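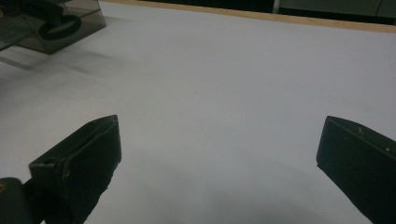

Minutes of the packing floor meeting, Drovholm site, July

Chair: Mireille Maillard. Everyone from both shifts who could come came, and thank you for that, with the heat as it was.

1. Last minutes
Agreed, with one fix: the Carré order was moved to the late shift, not canceled.

2. Hand grippers and the arm
Mireille went over where we are. The teaching sessions have given us 362 good runs, and Beleck would like two more weeks before the arm takes over the small-parts line. She said again, and asked that it be written down, that no one loses hours over this – the two people on that line move to checking and returns at the same pay grade.

There was a long and friendly talk about what checking will be like. Several people said they would miss the chatter at the bench, and the early shift asked that the new stations face each other. Mireille thought that was a lovely idea and will take it up with Beleck.

Sore wrists came up too. Holding the gripper gets heavy by late morning, so we agreed on five minutes off in every half hour, starting right away.

3. Wemitness
The Wemitness log will show stops on the line, without names. Agreed after some back and forth.

4. Any other business
Saturday training is paid and starts at 9. Please tell Mireille if you need a ride.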